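Workshop notebook, September, begun just after the morning tea

Flotton clock, third sitting

I had meant to write this up last night and fell asleep over it instead, so some of what follows is from memory and some from the backs of two envelopes. Sun-ja, if you are reading this before I have seen you, the kettle descaler is under the sink and the strike train is in the blue biscuit tin, and please don't muddle the two.

For anyone picking up the book at this page: the Flotton is the long-case movement that came in from the house at Trarnau, eight-day, painted dial, with a rather lovely ship in the arch that used to rock and hasn't rocked in living memory. The family say it always ran slow in winter and stopped altogether when the piano was moved. I have a soft spot for clocks that take sides in family matters, so it went to the front of the queue.

The movement is now fully apart. I let down the going side first, then the strike, and took the plates off without any drama apart from one pillar pin that had been hammered in by somebody with a grudge. I warmed it, swore at it kindly, left it alone over a sandwich, and it came out afterwards with a gentle push from the thin end. There is a lesson in there about lunch.

Pivots first. The escape wheel arbor is better than I feared at the front and a good deal worse at the back, where there is a groove you can feel with a fingernail. I have burnished the front one and will turn the back one true before deciding about the bush. Third wheel is fine. Centre wheel has a bit of wear on one side only, which makes me think the movement has been sitting skew on its seatboard for a long while. I put a straight edge on the seatboard and sure enough it dips to the left, and there is an old bit of folded card underneath that somebody must have thought would do the job. I have kept the card in the packet with the screws. It has part of a shopping list on it, in a very nice hand, and I would like the family to have it back.

The bushes are a mixed lot. Five will want replacing altogether, two of them because an earlier repairer punched round the holes to close them up, a habit I wish we could go back in time and talk people out of. The metal round those is bruised and I shall have to open it up further than I'd like. The others can be left well alone. I am trying to get better at leaving things alone. Sun-ja Ma is far better at it than I am and has twice this month taken a broach gently out of my hand.

Cleaning: I gave the plates 15 minutes in the warm bath, brushed them, and gave them the same again. The first lot of solution came out the colour of gravy. I had mixed it a little weaker than usual, as the old Stirnus concentrate has been open for a while and I wasn't sure what strength it still had in it, and on the whole I think weaker was kinder. The brass has come up soft and even, without that raw pinkish look you get when you are greedy with it. Rinsed, dried in the warm box, pegged out every hole with sharpened sticks until the wood came away clean. I got through a shameful number of sticks. We need more, and they should be the ones from Son, please, as the last cheap bundle splintered in the oil sinks and I spent a whole evening with tweezers.

The pallets are worn in two bright little tracks where the escape wheel teeth have been landing for all these years. There is enough width to shift them along and give the wheel a fresh bit of steel to work on, so that is the plan, and it saves refacing.

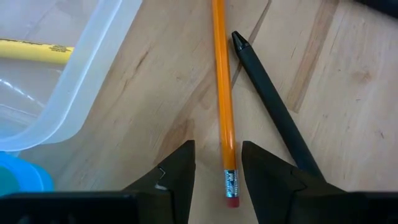
Depthing is tomorrow's worry, and I would like to set down how I mean to go about it while it is fresh. I'll put the going train between the plates by itself, no strike work to confuse matters, and spin it with a finger to hear how it runs down. If it stops with a little backward kick I'll be happy. Each wheel and pinion then wants checking as a pair, and wherever the action feels tight I'll put a light mark on the plate beside the hole. An ordinary yellow pencil with a rubber on the end, like the one lying on the table, does very well for this, and the marks come off the brass with a wipe. I used to scratch my marks with a scriber when I was younger and I have met one or two of them since on clocks that came back, and blushed each time.

The rocking ship I have hardly touched. The arm behind it is free but the little wire link to the pallet arbor has gone, and I shall have to make one up. I've tried it with a bit of fuse wire for length and the ship gives a very small, dignified nod. The paint is flaking at the waterline, so no cleaning there beyond a soft dry brush until we have asked someone who knows about paint.

Weights: both lines are tired and I will replace them as a matter of course. The pulleys are good.

Still to do before reassembly: turn the back escape pivot, fit the bushes, shift the pallets, polish the rack tail, make the ship link, level the seatboard with a proper hardwood slip. I also want to look at the suspension spring, which has a kink near the top that I don't care for.

Sun-ja, would you cast an eye over the strike hammer spring when you have a minute? It seems to me to have been bent by hand at some point and I can't decide whether it wants bending back. The tin lid sticks, so press on the corner.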